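The Orange Tub

The flat above the chemist's had been let to Raed Mahasneh for 600 a month, and when he moved out he left the kitchen as it was. Sihan Qian got the keys the same afternoon. She had been told there would be a few bits left behind and that she could keep what she liked.

What there was, mainly, was an orange tub. It stood on the counter by the sink, and it was the only thing in the kitchen with any colour to it. The counter was white marble with grey veins, too good for the rest of the flat. The landlord, Mr Govindasamy, had bought it from a hotel in Claltitz when the hotel closed, and he mentioned it each time they spoke.

She put her coat on the door handle and started with the cupboards. There was half a bag of rice, a jar of cloves, a tin opener and a pile of takeaway menus from places in Erumholm, where Raed must have lived before. She threw out the menus and kept the cloves. Behind the rice she found an envelope with the word BOILER on it and nothing inside.

She rang him about the envelope.

"The instructions were in there," Raed said. "I might have them with me. Is it making a noise?"

"No."

"It will. Turn the tap on and off and it stops."

"Which tap?"

"The hot one. Is the orange tub still there?"

She said it was.

"I meant to take that," he said. He sounded as though he was carrying something up a flight of stairs. "It was my mother's. She soaked beans in it. Don't go to any trouble, though. I can come for it when I've got the van again."

"When's that?"

"I don't know. The van's in Jeltenholm."

She said she would keep it safe, and went back to the cupboards.

By the time she had wiped the shelves it was dark outside and she hadn't eaten. The shop on the corner had shut. She had a bag of dried beans among her own things, bought at the last place and never opened, and she stood looking at them for a while. Then she washed the tub, tipped the beans in, covered them with cold water and went out to find chips.
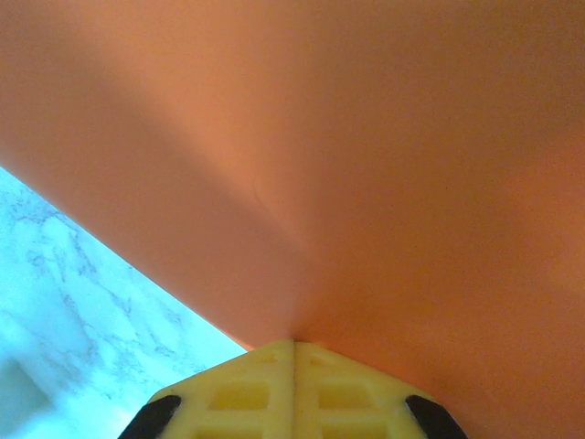

In the morning the beans had doubled in size. She drained them, put them on to boil and wrote the date on a piece of paper for the landlord's inventory – February 4, 2023 – and under it she began to list what was in the kitchen. Cooker, working. Fridge, working, light not working. Counter, marble. She got as far as the tub and stopped. It wasn't the landlord's and it wasn't hers. In the end she wrote "one orange tub, R. Mahasneh, to be collected" and pinned the list inside the cupboard door.

The boiler made its noise in the second week. It was a sort of knocking. She turned the hot tap on and off and it stopped.

She used the tub most days. She rinsed lettuce in it, and proved bread dough in it with a tea towel over the top, and once, when the sink was blocked, she washed up in it for 2 days. Each time she dried it afterwards and put it back in the same place on the counter. She took some care over this. She had never had a thing of someone else's in the house for so long, and she wanted to be able to say it had been looked after.

Raed sent a message in the spring to say the van was mended but he had a cough. He sent another in the summer asking whether there was any post. There was a letter from the dentist, and she forwarded it. Neither of them mentioned the tub.

He came in October. It was raining and he had no van, only a rucksack and a large umbrella. He was older than she had thought from the telephone, and he wiped his feet for a long time on the mat. He stood in the kitchen and looked at the curtains and the new bulb in the fridge, which she opened to show him.

"You've got it nice," he said.

There was dough in the tub. She had forgotten he was coming at three and had started it after lunch.

"I can take it out," she said. "I'll put it in a saucepan."

"You'll knock the air out of it."

"It doesn't matter."

"It does to the bread," he said. He lifted a corner of the tea towel, looked underneath and put it back. "How long has it got?"

"An hour. Then it has to bake."

He took his coat off. She moved her books from the other chair and put the kettle on, and he told her which of the floorboards in the bedroom was loose. She had already found it. They had tea, and then the boiler began to knock, and he got up without being asked and turned the hot tap on and off.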